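Sarkport Community Help Exchange
Topics > Home and Household > Shared Spaces and Rentals

Returning a rented hall: what counts as "broom clean"?

Posted in April by Hall Renter, Didelgate
21 replies hidden, 2 shown in full

Our cooking and crafts circle rents the lower room at the Nolulo Community Hall one evening a month. The rental agreement states that the room must be returned "broom clean, with all surfaces cleared and furnishings restored." After our last session we received a written notice that the condition of the room was not acceptable and that 79 dollars would be held from our deposit. The notice did not say which item was at fault.

We swept the floor, emptied the bins and wiped the counter next to the sink. We did not mop, and we did not treat the soft coverings. I would like to know whether the phrase "broom clean" has a settled meaning, and whether the hall is required to tell us what was wrong before it keeps any part of the deposit. I would also be grateful for advice on the coverings themselves, as they mark easily and we are unsure what may be used on them.

The group does not wish to enter into a dispute. We would like to keep our booking through the fall.

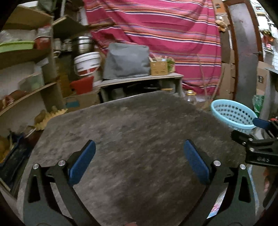

Facilities Desk
Building Use Adviser, Pelupessy Tenants and Renters Service
Member of this site, 1112 posts

Thank you for your inquiry. The term "broom clean" appears in a great many rental agreements and is seldom defined in them. In ordinary use it means that the floor has been swept, that trash has been removed from the premises, and that no personal property has been left behind. It does not, without further wording, require mopping, waxing, or the washing of fabric.

Your agreement does contain further wording. "All surfaces cleared" would normally be read to include tables, counters, shelves and window ledges. "Furnishings restored" is commonly taken to mean that chairs and tables are returned to the layout in which they were found. Many halls post a layout sheet near the door, and a renter who has not followed it may be charged a resetting fee. I suggest that you check this point first, as it is a frequent cause of charges of this size.

With regard to the deposit, the agreement itself is the place to begin. Look for a section headed "Deposit," "Deductions" or "Damage and Cleaning." Short-term hall rentals are often not covered by the rules that protect residential tenants, and the duty to provide an itemized statement may therefore exist only if the agreement creates it. Where the agreement is silent, a polite written request is still appropriate. State the time at which your booking ended, list the work your group completed, and ask for the item or items that led to the deduction. Please keep the request short - one page is sufficient - and retain a copy.

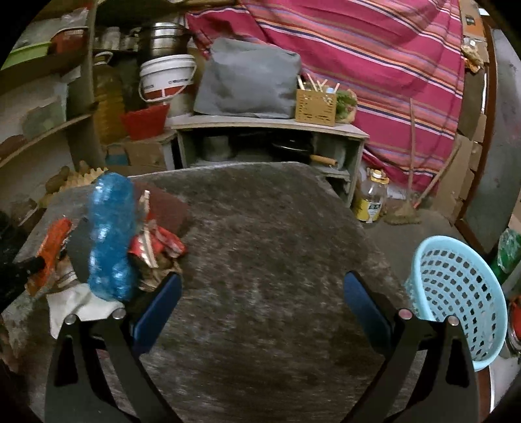 You should also ask whether the hall carried out an inspection before the next group entered the room. If the lower room was used again at 9 a.m. and inspected at noon, the hall may have difficulty showing which group was responsible. This is a reasonable matter to raise, and it may be raised without accusing anyone.

On the care of coverings, our service advises renters to use only dry methods unless the hall has given permission in writing. A soft brush or a vacuum with an upholstery head is suitable for crumbs and lint. Fresh spills should be blotted with a plain white cloth. Colored cloths may transfer dye, and household sprays may leave a ring that is more noticeable than the original mark. Any stain that remains should be reported before you leave, with a note of the time.

For future bookings, please consider a brief walk-through with the hall's representative at the start and again at the end, with both parties signing the same sheet. Most halls will agree to this. It takes five minutes.

Marked as helpful by over 5 members

Old Pier Bookkeeper
Member

I do the accounts for a choir and we had the same thing at a different hall. Ours was the kitchen. Check the fridge and the oven, people forget those every time. We got half of it back after one letter.

Also look at whether 79 is a flat fee. If it is printed on the rate sheet then it is probably just their standard cleaning charge and they apply it to everybody who misses something, large or small. Ask for the rate sheet.

I would not mop unless they tell you to. Some floors are not supposed to get wet and then you are paying for that as well.

Related topics
Deposit held after a one-day event
Who supplies trash bags at a rented hall?
Storage cupboards and shared keys - Didelgate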